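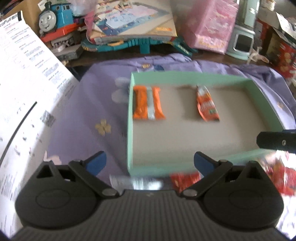
The fault covered in this report is a loss of zero in the jaw opening signal of the hand-held gripper used for the packet task. The task is to place snack packets in a shallow tray on a patterned cloth, and the logged opening is the only record of when a packet is held or let go. With two packets in the tray and the blue fingertips wide apart and empty, the log should read close to its upper limit of 70 mm. In the affected episodes it read well under that, and the software marked the jaws as partly closed. A policy trained on such data would learn to approach a packet with the jaws too narrow.

Fault history

We recorded 225 episodes in September. The first sign of trouble came during playback, when the simulated jaws failed to open fully after release. We first blamed the Havach logging script, as it had been changed to a new time base shortly before. Running the old script on the same raw files gave the same result. A check of all episodes against the video found 17 with an offset in the opening signal. All of them were recorded after the left linkage had been taken off and refitted.

Cause

The opening is measured at one pivot by a small magnet and a sensor. The magnet is held by a set screw. When the linkage was refitted the screw was not fully tightened, and the magnet turned slightly on its shaft whenever the jaws were squeezed hard against their stop. The error grew in steps and never came back, which explains why a restart did not clear it. Bench tests on the spare Trerkitz sensor board showed no drift with the screw tight. With the screw loose, we got a step after 3 hard squeezes.

Safety

The same signal feeds the release check on the Wostamero arm. The arm will not lift away from the tray until the jaws report open. With the offset present, the check timed out and the arm held its position above the tray with the motors on. No one was hurt and nothing was damaged, but a person reaching in to clear a packet at that point would have had a hand under a powered arm. The timeout now cuts motor power and sets the brakes. Reaching in before the brake light shows is no longer allowed under the lab rules.

Repair and retest

The magnet was glued as well as screwed, and the full-open reading is now checked at the start and end of each session. The bad episodes were removed from the training set. We did not try to correct them — the offset changes partway through some files, and the exact moment of each step is hard to find while the jaws are moving. The retest showed no offset. Long-term wear of the glued joint has not been tested.

Student Projects > Robotics Lab > Reports > Gripper Opening Fault

September | By Amrit Poirier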